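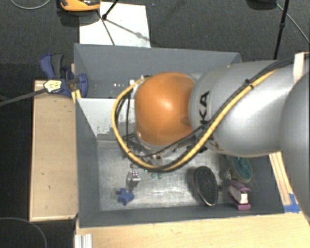 A gray bin under an orange-jointed arm.

Flindum parcel depot to stay open, 46 jobs safe

Prurnanstead - The Flindum sorting depot will not close in May after all. Owner Zitetti signed a new lease late this morning, 3 years, same building. No rent figure given.

Staff got the news at the shift change. "I had my resume half written," said Coralie Goodwin, who works the early shift. "Guess I can stop."

The closure plan came out last winter and went down badly. A petition to keep the depot picked up 1,823 signatures, most of them from town. Mayor Birgit Rothe handed it over in person.

Still not settled - the truck traffic. Neighbors on the north side want night deliveries stopped at 10 p.m. and counted 744 trucks in one month. Site manager Uwe Wunderlich said he would meet with them but made no promises on hours.

Parking lot repairs start next month. Enterance on the east side stays open for customer pickup, 8 a.m. to 6 p.m.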